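Section 4: Setting up a sorting bench with the arm

I'm Baoshan Xiong, and I look after the benches at the Salem site. I wrote this part of the guide after a July when I got the same questions every shift. If your bench is already bolted down and powered, start at step 1. If it isn't, go back to Section 3 and come see me after!

One mixed container goes on one side, the boxes with the round holes go beside it, and the arm works between the two. 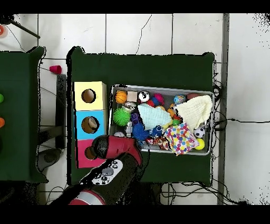
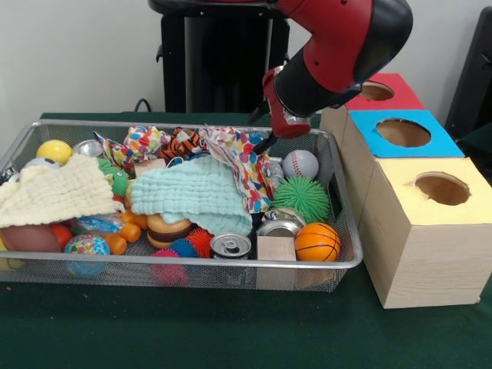 Before you start

You'll need your Clirner login, the bench key and a clear 15 minutes. Tie back long sleeves and lanyards (yes, the badge too).

CAUTION: Press Hold before you put a hand over the container or the boxes. A quiet arm may only be waiting for its next pick.

Steps

1. Put the container down flat on the table cloth and push the cloth smooth with your palm. A wrinkle under one corner will tip the whole thing, and then you'll be chasing bad picks all morning.

2. Line up the boxes next to it with the holes facing up. Check each hole for old labels and torn edges.

3. Press Hold, then fill the container. Mix soft things in with hard things, and don't let cloths pile up in one spot. I like to spread them out a bit and leave some corners of the hard stuff showing.

4. Open Clirner, choose your bench and type in the box order. Read it back out loud if there are two of you. I felt silly doing that at first and now I do it even when I'm alone.

5. Step back behind the floor line and release Hold. Stay for the first 21 picks.

6. If the arm stops over a cloth twice in a row, press Hold, shake the cloth out and lay it back down. Release and carry on.

7. When a box is full, press Hold, swap it and confirm the swap on screen. A tray of 200 items will need at least one swap.

NOTE: Cables stay off the walkway. If you find one crossing it, move it before you do anything else.

What changes for you

Okay, the part people really ask me about. On the old Skinetex line we sorted by hand, and my wrists knew it by lunch. With the arm you do a lot less reaching and a lot more watching, and watching is tiring in its own way. Swap benches or take your turn at packing every 79 minutes, which is how the timer in Clirner comes set. Please don't switch it off to finish a tray!

You also keep the final say on where things go. When the arm offers a box and you think it's wrong, tap Move and pick the right one. Those taps go to Hollik, who set up the sorting rules for us, and they don't count against your numbers. I asked for that in writing and it's pinned up by the time clock.

New starters still do their first week by hand. You get a feel for what slips and what snags, and that helps a lot when you reach step 6.

For shutdown and cleaning, go to Section 5.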